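Automation at Work: Gallery
Kiltside Site, Zarner Household Goods

Zarner began bringing automated handling to its Kiltside packing hall in October. The Burkance program, as it is known on site, is meant to take over the small, repeated movements that make up much of a packing shift. The pages of this gallery record the work and the changes it has brought for employees. The project is a joint effort with the engineering firm Javier, and 24 members of staff have moved into new duties under it.

1. Teaching by hand

Employees in the demonstration group carry out short handling tasks with a pair of hand-held grippers. The recordings are used to train the machines that will later do the same work. At this table the task involves a white stand with eight arms, each ending in a small peg or hook.

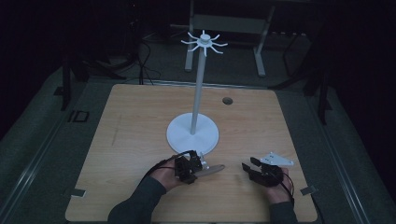

The left gripper holds a pale gray piece while the right one is open — two-handed tasks of this kind were chosen by the packers themselves. The group has completed 1268 demonstrations to date, 347 of them with the stand.

2. What changes for staff

Members of the demonstration group keep their existing grade and shift pattern. Time at the table is limited to 2 hours at a stretch, followed by a return to regular duties or a rest period. Training is given during paid hours, and previous experience with machines is not required.

Packers who prefer to remain on the line may do so. Those who transfer are asked to commit to one full season, after which they may return to their former position or apply for a permanent post in machine supervision.

Questions about transfers should be directed to the Kiltside personnel office — the desk is open until 4:30 p.m.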